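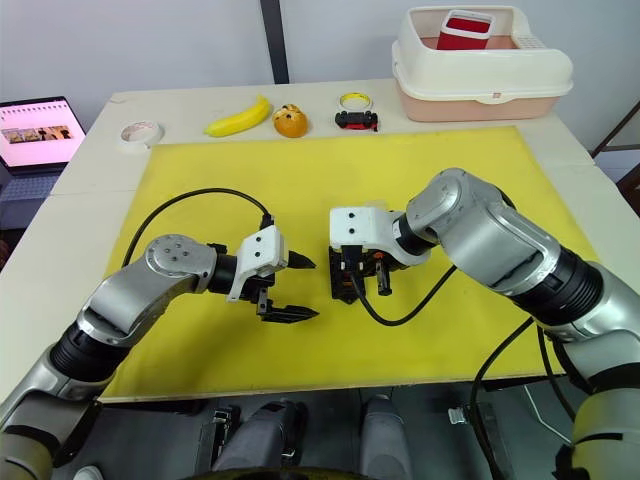
Both arms over the yellow board, left gripper open, cables as currently routed.

Oct 4, 2026
Lodville workshop, Cedamero build

Cable routing, both wrists. The left gripper lead loops from the elbow across to the top of the white housing. Slack is fine with the forearm level, too generous once the elbow folds. Shortened the loop by 12 cm on paper only; not cutting anything until the right side is settled.

Right lead hangs down to the board and drags when the wrist rolls. Tried a hook-and-loop tie at the last black collar. It held for 7 cycles, then slid. Next attempt is a printed clip on the link itself. Amadi stock the filament, order not placed.

Tip-to-tip approach: ran the two grippers towards each other at mid-board, slow speed. Left tips come in up to 2 mm low against the commanded height. Right is within what I can measure with feeler gauges. Suspect the left base bolts, last torqued in January. Re-torque before touching the offsets.

Board: the yellow sheet creeps on the white table when a finger presses on it. Fitwood offcuts would do for corner stops. Leave the white margin clear at the sides for the clamps.

Objects stay along the back edge for now: tape rolls, banana, bun, car. Cup stays in the container. No grasp runs today.

Laptop on the left is too close to the left elbow at full retract. Move it back before the next run.

To do
- re-torque left base, repeat height check
- print clip, 11 mm inside width
- corner stops
- write the elbow limit into the config, currently only on the whiteboard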